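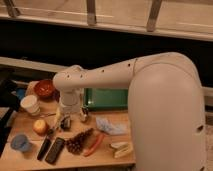 Clearing the Table

The lease on the flat above the Netcombe shop ended at noon, and at a quarter past nine Viorica Bogdan had one surface left to clear. She had done the bedroom, the hall cupboard and the shelf over the sink. The table she had put off. Everything without a category had been set down on it over the past two weeks.

She worked from a sheet of squared paper. The columns were Item, Condition, Destination, Remarks. Her father had kept the same columns for spare parts at the Plorura pumping station, and she had kept them for everything else.

Tray, green. Condition: good. Destination: Silviu Toma. Remarks: his to begin with.

Silviu had brought it up the stairs in September with soup on it, when she had the fever, and had told her to keep it. She had not agreed to keep it. She had failed to return it, and she considered this a separate matter. She wiped the inside, wiped the rim, and stood it by the door.

Bowl, reddish brown. Condition: good. Destination: undecided.

She left the remarks column blank and moved on.

The paper cup took no time. She straightened it, found that it would not stand straight, and wrote: Cup, paper. Condition: used. Destination: bin. The utensil beside it took longer. It belonged to a set of 24 pieces, of which 23 were already wrapped in a towel at the bottom of a crate, under the pans, under the iron. To put it with the others she would have to unpack the crate to a depth of two layers. She estimated six minutes. She wrote: Destination: coat pocket.

At ten Valentin Anghel came up with the van keys and looked at the sheet over her shoulder.

"You're writing down a cup," he said.

"It was on the table."

"What happens if you don't write it down?"

"Then the list is wrong."

He considered this and carried the tray down to the second floor. She heard the knock, the door, Silviu's voice, and then a conversation that ran for longer than the handover of a tray required. She did not go out on the landing. She folded the cardboard box open and tested the base with her hand. The base held. She lined it with two sheets of newspaper.

The small yellow thing went in the bag for the road. The can went in the box on its side, in the position she had found it, with newspaper at both ends to stop it rolling. The little metal container next to it she opened, looked into, and closed again. It held 909 in the old coins, counted out by Horațiu Moldovan on the night he paid back what he had borrowed for the Bokeck course. He had owed her 900. She had asked him about the nine and he had said it was interest. She had told him the rate was low for a term of that length. He had laughed, and then he had gone to Bokeck, and the course had lasted three years so far.

Container, metal. Condition: fair. Destination: with me. Remarks: 909.

Valentin came back.

"He wants to know if you're leaving without saying goodbye."

"I'm leaving at noon. He has the schedule. I put one under his door."

"He showed me. He's got it on the fridge."

She checked the time. It was ten forty. The drive was about 400 kilometers, most of it on the Mfinanga road, and the handover of the keys was down for eleven thirty. She had allowed fifteen minutes for sweeping and five for reading the meter. There was a margin of half an hour, which she had entered as Unforeseen.

The bowl was the only object left. It was heavy for its size and too wide for the box with the can in it. Without the can it would fit, but then the can would need a place. She turned it upside down. She turned it back. It had held keys, then lemons, then keys again. On the day of the soup it had been the only clean dish in the flat, and Silviu had poured the soup into it and sat across from her, at this table, until she had finished. He had not said much. He had asked whether the window always made that noise, and the next day he had fixed the window.

Valentin picked up the box. "Is that coming or staying?"

"It doesn't fit."

"I can put it on the front seat."

"The front seat is assigned."

She uncapped the pen. In the Destination column she wrote: Silviu Toma. In Remarks she wrote: on loan, and under that, after some thought, return date to be arranged in person.

Then she took the bowl in both hands and went down to the second floor. She had twenty-six minutes of Unforeseen remaining, and she used all of it.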